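Vorführung in Pernholm
6. Juli 2024 - von Hiwot Kumsa

Auf Einladung von Darcy Cosgrove nahm die Verfasserin an der Vorführung eines geländegängigen Laufroboters in Pernholm teil. Der im März gestartete Versuch mit dem System Pilla gilt der selbstständigen Wegfindung in hohem Gras und am Hang.
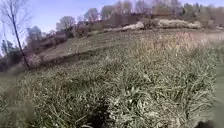
Im Anschluss wurden Fragen zur Akkulaufzeit erörtert - sie beträgt laut Betreiber sechs Stunden. Der Dauerbetrieb über 168 Stunden mit Ladestation soll in Burnenmont erprobt werden.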